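December 25, 2018
Bin picking kit, bench evaluation
Brokodex gripper and software package on the KUKA

Building is empty enough today that I can have the cell to myself. Carrying on from the October notes. The loan period runs into January and I would like the write-up mostly done before Hatice is back.

What we have on loan

Brokodex kit, sold as one package: two-finger gripper, wrist bracket, cable set, a license for their grasp planner, and 6 hours of phone support. Serial on the packing slip ends in 2233. The green and black fingers are the soft-tip version. They also sent a hard-tip pair, still in the bag.

Their quote is in the shared folder. The planner license is yearly and the gripper is a one-time purchase, so compare against Raseck over three years. Raseck's first-year number looks worse than it is.

Installation

Bracket bolted on without trouble. Cable set was too short by a hand's width once the wrist turned past a certain point, so I rerouted it over the joint with more slack. The loop is wider than I would like. It has to be checked every time the wrist angle limits are changed. Brokodex says a longer set exists but it is a separate order number, and they did not quote it. Asked them to.

Mounting instructions are for a different flange pattern in two of the drawings. The text is right, the drawings are wrong. I marked up our copy in pencil.

Software install took most of a morning. The planner wants its own network port and does not say so until the last page. After that it found the robot on the first try. Calibration is a guided procedure, 16 poses, and the operator has to confirm each one on the screen. It can't be resumed. If you stop at pose twelve you begin again at pose one. I stopped at pose twelve.

Bin setup

Sheet-metal bin on the wooden tabletop, held at the rim with the orange spring clamps. Without clamps it creeps when the fingers touch the wall. Cardboard stood up at the side. Pendant goes on the carpet behind the bench, within reach from the far side and clear of the arm.

Kept the scuffed bin on purpose. The new one gives cleaner depth data and every vendor demo uses something like it. Ours will look like the scuffed one after a month of work anyway.

Object set for this round is small and mixed: the toy car, the blue scoop, the white bowl, the round blue scrubber, the black piece with the orange-red rim, and the crumpled silvery one. I reshuffle by hand between runs and don't try to be fair about it.

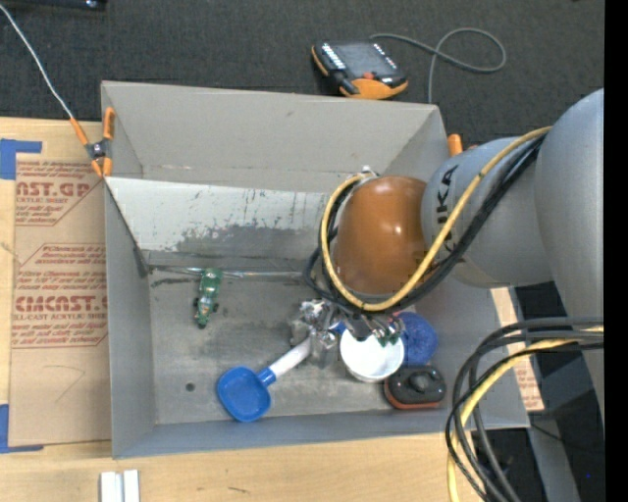 Runs

Total so far is 656 pick attempts logged since October, all with the soft tips. The log is on the cell computer under the kit name. I am not going to give one success percentage for the lot, the objects are too different and the early attempts were made with a bad calibration. By object:

Toy car. Good when it lies on its side with space around it. Next to the wall the planner often refuses and reports no valid grasp. I would sooner have the refusal than a collision. When it is on its wheels the fingers take it across the body and hold it well.

Scoop. Handle grasps are reliable. The trouble comes on the lift, when the head is heavy side down and the whole thing swings. Slowing the first part of the lift fixed most of it. That setting is per program and not per object, so everything else slows down too. Feature request sent.

Bowl. Worst of the set at the start. The planner aimed at the middle of the bowl and closed on air. There is a check box called "prefer rims" three menus down. With it on, the bowl is fine, and the scrubber gets slightly worse. No idea why those two are linked.

Scrubber. Easy. It gives under the fingers and the force reading drifts, but it stays put. I would leave it out of the sales comparison because every gripper can do it.

Black piece with the knob. Picks by the knob nearly every time, which looks neat and is not how we want it. A part held by a small feature will turn in the fingers. There is a way to paint out an area as no-touch in the object editor. Have not tried that yet.

Crumpled piece. Shiny, changes shape every time it is handled. Depth data is patchy and the planner is guessing. Several double picks with whatever was lying next to it. Leave it in the set. Real bins have junk in them.

Problems not tied to an object

Planner froze twice with the bin nearly empty. Both times the last thing in the log was a request for a new depth frame. Restarting the planner alone was enough, the robot controller did not need touching. Sent both logs to Brokodex. Answer came within a day and blamed our network switch. I moved it to a direct cable and have not had a freeze since, though that is not enough time to say.

Finger tips pick up dust from the bin floor and lose grip on smooth plastic. Wipe them at the start of each session. Replacement interval is not given anywhere in the manual. Ask.

The floor height in the planner was set too low after the second calibration and the tips touched down hard once. No damage that I could find. Added 2 mm to the floor plane and wrote it on the tape on the cell computer. Please don't change it without redoing the touch-off.

Compared with the others

Raseck: had their kit here in the spring. Faster cycle, better gripper in my opinion, and much worse software. Every new object needed a model file. For our customers that kills it, they change parts too often.

Tekin: only seen at their office, not on our bench. Their suction option is attractive for boxes and useless for most of what is in this bin. No loan kit offered so far.

Gestis: integration service, no hardware of their own. They would take the Brokodex package and put it into a finished cell with guarding and paperwork. Hatice has the conversation with them. Worth knowing whether they charge for the longer cable set or include it.

Where I stand

Would buy the gripper. Would take the planner for one year and look again. Would not pay for the extended support, the phone hours we got were enough and I have used two of them.

Before I sign off on that I want the hard tips tested. The soft ones are nice to objects but I doubt they last in a cell that runs two shifts.

To do

Hard tips on, recalibrate (leave a clear hour, see above)
Repeat bowl and scoop with the same settings as the last soft-tip runs
No-touch area on the knob
Longer cable set, price and delivery
Ask about tip replacement interval
Fill the bin fuller, we have been kind to it so far
Hatice Coşkun to confirm the return date of the loan kit, the packing slip and the email don't agree

Powered down the arm, left the bin clamped, planner computer still on for the log backup.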